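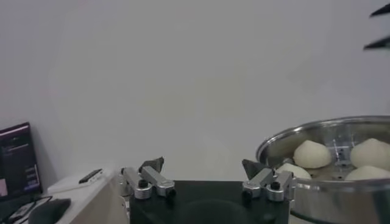 A robot gripper next to a pot of steamed buns at the Sandhu test kitchen in Uststead.

Sandhu stops robot steaming trials after lid slips from gripper

USTSTEAD, March 4, 2024 – The folks at Sandhu, the small company that has been teaching a two-armed robot to make and serve steamed buns in a rented space off the old rail yard, have put their trials on hold after a glass lid slid out of the robot's grip and broke on the floor last week.

The good news first, and it is the part everyone we talked to wanted to get to right away: nobody was hurt. Two people were in the room when it happened, both of them standing back behind the tape line, and apart from a bad scare and a long evening with a broom they are fine. The buns from that batch were thrown out, as you would expect with glass anywhere near food.

Chanida Chantharasri, who runs the test kitchen and who was kind enough to spend most of a lunch hour explaining the whole business to a reporter who can barely work a rice cooker, said the trouble came at a point in the job that had been going smoothly for weeks. One arm takes hold of the lid and lifts it away from the steamer, and it has to keep holding on while the other arm reaches in for a bun and sets it on a plate. It sounds like nothing much (most of us do it without looking up from the phone) but that wait in the middle, with the lid just hanging there in the air, asks quite a lot of a gripper.

"It didn't fling it or anything like that," Chantharasri said. "It was holding the lid up nice and steady, and then slowly the lid started to turn, and you could see it going, and of course we all wanted to run and catch it, and that's exactly what you are trained not to do."

She hit the stop button, and the arms froze where they were, but the lid had already gone.

The gripper is made by Jallska and is driven by a control program called Nurkik, which Sandhu writes in house. Going through the records afterward, the team found that Nurkik had been easing off on the squeeze during long waits. That was done on purpose back in January, when the motors in the fingers were running warmer than anybody liked. The change was meant to apply only when the fingers were holding something soft, like a bun, where a light touch is what you want anyway. A mistake in the settings meant it applied to the lid as well. After 13 seconds of holding still, the grip dropped to roughly 80 percent of what it should have been, and with a bit of steam on the rim that was enough for it to start to slide.
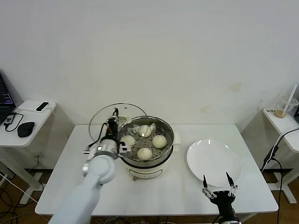 What bothers Chantharasri more than the slip is that the robot had no idea. The second arm was still on its way to the steamer when she pressed the button, and as far as the program was concerned everything was in order. The fingers can tell how far apart they are, and a lid that is rotating in place doesn't change that by much. By the time the fingers closed on thin air and the program raised a warning, there was glass all over the floor.

She was frank that there had been a hint of this before. The log for the lid step goes back 338 lifts, and in the last few days of it there are notes, in her own handwriting and in other people's, saying the lid looked "a little tilted" or had been put back crooked. Each time it was nudged straight and the work went on. "We were all looking at the buns," she said. "The buns were the hard part, we thought. They stick, they tear, they're slippery on top and tacky underneath, and so that's where our eyes were."

Anyone who has made buns at home will feel for her there. She told us her grandmother's rule was never to lift the lid until you had counted to a hundred, and that she has thought about that a good deal this past week.

The list of things to be done before the arms move again is written up on a sheet by the door. The January change has been taken out altogether, so the grip will stay at full strength on everything except the buns themselves. The program will now watch the angle of the lid through the camera as well as the gap between the fingers, and if the lid turns more than a little, both arms are to stop and the one holding it is to lower it to the table. A lid with a proper metal handle is on order, and so are softer pads for the fingertips, though the pads may take longer. The tape line has been moved back toward the door by a good long step.

Sandhu also reported the slip to Jallska, and sent along the logs. The company wrote back the next morning asking for the date of the last check on the finger joints, and one of its engineers is expected to visit Uststead to look the gripper over. Chantharasri said she doesn't think the hardware was at fault but would sooner have someone tell her so in person.

The open afternoon planned for neighbors and for the culinary class at the community college has been put off, and anybody who signed up should get a note with a new day once there is one. The pork filling that had been made for it went into the freezer, and a fair amount of it, we understand, has since gone home with the staff.

Lid work will start again with the steamer switched off and no people in the room, and if that goes well they will bring the heat back a little at a time. Chantharasri wouldn't be pinned down on when. In the meantime the kitchen is still making buns by hand on weekday mornings, mostly to keep the dough recipe steady for the tests, and the front door is usually propped open if you are passing and would like to say hello.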